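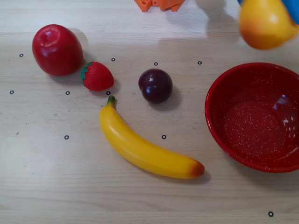
Toy fruit and real fruit: what can we learn from them?

The toy fruit in the picture includes an apple, a strawberry, a plum, a banana and a pear. They have been made to look like fruit that people eat. By studying toys like these, children can learn how each fruit is shaped, which part of the plant it comes from and how it grows.

This page is part of the Plernov Learning Room series for children aged 5 to 8. Adults may wish to read it aloud.

What is a fruit?

A fruit is the part of a plant that holds its seeds. It grows from a flower. When the seeds are ready, they can make new plants.

Apples and pears

Apples and pears both grow on trees and belong to the same plant family. Their seeds, which are called pips, sit inside a core in the middle. An apple is usually rounded. A pear is often narrow near the stalk and wider at the other end. In Britain many apples are ready to pick in September.

Plums

A plum has one hard stone in the middle, and the seed is inside the stone. Cherries and peaches have stones too. Plums may be purple, red, yellow or green. The toy plum is dark purple and has a smooth, shiny skin.

Strawberries

Strawberries grow on low plants close to the ground. The tiny bumps on the outside of a real strawberry each hold a seed. Look for the bumpy skin on the toy strawberry, and for its green leafy cap. The proper name for the cap is the calyx.

Bananas

Bananas grow in warm countries, on very tall plants with large leaves. They hang in big bunches and are usually picked while they are still green. They turn yellow as they ripen. Most bananas sold in shops have no seeds that can grow.

Something to do

Place some toy fruit beside a bowl. Choose one piece and say its name, its colour and where it grows. Then put it in the bowl and choose another. Toy fruit must not be put in the mouth.

Words to remember

Core: the middle part of an apple or pear.
Stone: the hard part inside a plum.
Calyx: the green leafy part at the top of a strawberry.
Ripe: ready to eat.

Page last reviewed: 16 Jul 2021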